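When the grip does not let go

Altow's two-armed bench trials were halted after a release fault. Mwangi Lema reports.
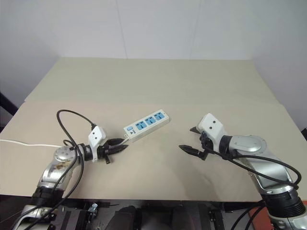
A fault in the release command

The task set at Jirkov was modest: take hold of the cord of a white power strip and set it down again. In 34 of 197 runs the left gripper stayed closed after the order to open, and the arm began its return with the cord still held.

No one was hurt. The strip was not connected to the mains – a rule of the laboratory from the outset – but the trials were suspended on 31/03/2023 pending a review.

Mingxuan Cao, who led the review, traced the fault to a time limit in the control software. Work will resume in June, with a separate stop for each arm.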